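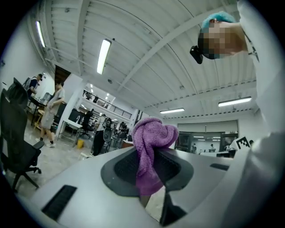

Throw out everything under the sink and buy a stack of microfiber, Barry Penrose told me, and you will never pay for a bottle of spray again. He has been saying this for years, to anyone with a countertop. I have now owned microfiber towels for most of my adult life, purple ones included, and I still pay for the spray.

Plenty of people would side with Barry. The microfiber towel has had an easier ride than almost any other thing in the house. We argue about pans, we argue about mattresses, we will fall out with relatives over how to load a dishwasher. The towel arrives in a pack, soft and bright, and everybody agrees that it is wonderful. It picks up more. It dries faster. It cleans with water alone. It lasts for hundreds of washes, if you do them right, and there is the small print, which I have spent the summer reading.

Start with what it is. Microfiber is plastic, usually polyester with some nylon blended in, spun into strands much finer than a human hair. In the better cleaning towels those strands are split, so each one has edges and gaps where a cotton thread is more or less round. The edges catch dust and grease, and the gaps hold water. I have no quarrel with any of that. Wipe a dusty shelf with a dry microfiber towel and then with a dry piece of old T-shirt, and the towel wins, every time I have tried it.

The trouble is that the word on the label doesn't promise you the split. Plenty of what gets sold as microfiber is fine, soft, unsplit polyester that feels lovely in the store and pushes water around a counter like a squeegee. The old test is to drag it over the dry skin of your palm. If it snags a little, in that way some people can't stand, it's probably the good stuff. If it glides, you may have bought yourself a small blanket.

I bought two packs for this piece, a Jirker and a Kaufmann. The Jirker pack was the cheap one and held 20 towels. The Kaufmann held 12 and cost more. I also had a couple of Fliltach cloths left over from a car I no longer own, and a drawer of cotton dish towels that have been through everything. I am not a laboratory. I have a kitchen with a tile floor, two bathrooms, a dog, and a glass shower door that I resent.

On the shower door, the Kaufmann was excellent for the first month. Water alone, one wipe, turn the towel over, second wipe, no streaks. I caught myself showing it to a visitor. By the end of the second month it was leaving a faint gray haze, and I was back to vinegar in a jar. The Jirker never got as far as excellent, but it didn't fall as far either, and it is still a perfectly decent rag. The Fliltach cloths, which are older than both, did the mirror better than anything else in the house. I can't explain that and I don't plan to try.

The haze has a cause, of course. It always does, and it is always something you did. You used fabric softener, which coats the fibers. You used a dryer sheet, same thing. You washed the towels with cotton, and the lint moved in. You dried them on high and the ends melted. I had done the lint one. Possibly the dryer one too. I went looking for the correct procedure and found that I was supposed to run these as a separate load, in warm water, with a small amount of plain liquid detergent, then tumble on low or hang them up.

A separate load! For rags! I would like to see the person who runs a separate load for the cotton ones. A cotton dish towel can go in with the jeans. It can be boiled, bleached, ironed if you are that way inclined, and set on the handle of a hot pan, where a polyester towel has no business being. When it dies it becomes a worse rag, and then it goes to the garage and becomes a worse one still.

Nanna Lund, who ran the laundry at a guesthouse in Corkness before she moved to my street, thinks I am being unfair. Her view is that the towels are fine and people are lazy. She kept purple for mirrors and glass and another color for everything below the waist, as she puts it, and she never once mixed them. "You would not use the same knife for chicken and cake," she told me, over my fence, while I was hanging up a load that very clearly contained both colors. She washed hers in a mesh bag. She got years out of them.

I believe her. I also notice that she was paid to do it. A guesthouse has a routine, a shelf for each color and a reason to care about a streak on a mirror. At home the purple towel does the mirror on its first day, the counter on its second, and the dog's feet by the end of the week, and after that no one with any sense will put it near a glass again. Color coding is a fine system for a building where someone is in charge of it. In my house the colors lasted until the first spill of tomato sauce.

Then there is the question of what comes off in the wash. Polyester sheds. Every synthetic garment you own does it, and a fuzzy towel made of extremely fine plastic strands is not going to be the exception. Filters and bags catch part of it. How much, nobody I asked would put a figure on with any confidence, and I distrust the ones who volunteered one. It does seem odd to see these things sold beside the refillable bottles as the green choice. Fewer paper towels, yes. I have cut down on those, and I'm glad. A cotton rag would have got me to the same place.

Barry, when I put this to him, said I was overthinking a towel. He has a point. He also pulled one out of his back pocket as he said it and cleaned his glasses with it, and then his phone, and then went back to cleaning his glasses.

So what stays? I have kept the Kaufmanns for glass and chrome, and they now live on a hook in the upstairs bathroom where they can't wander off. The Jirkers have gone to the car and the mudroom. Dusting is theirs as well, dry, because dry dusting is the one job where I think the claims are simply true. Drying dishes has gone back to cotton. I dislike the way microfiber clings to my hands when they're rough from gardening, and it drags on a wine glass in a manner that makes me nervous.

Cleaning with water alone I have given up on, except for fingerprints. Water and a good towel will lift a surprising amount of grease off a cabinet door. It will also move a good deal of it onto the towel, where it stays until you wash it out with the detergent you were told you didn't need. And I wouldn't wipe up after raw chicken with a damp cloth of any kind and call it done, whatever it says on the sleeve.

If you are buying, skip the big pack. You don't need 20 of anything that has to be washed separately. Get a few, check for the snag, cut the tags off so they don't scratch, and wash them once before they go near anything dark, as the bright ones can bleed. Ignore the softness. Softness is what sells them, and it has very little to do with how they treat a shower door.

Nanna has offered me a mesh bag. I said I would think about it, and she has since left it on the gatepost, with a purple towel folded inside.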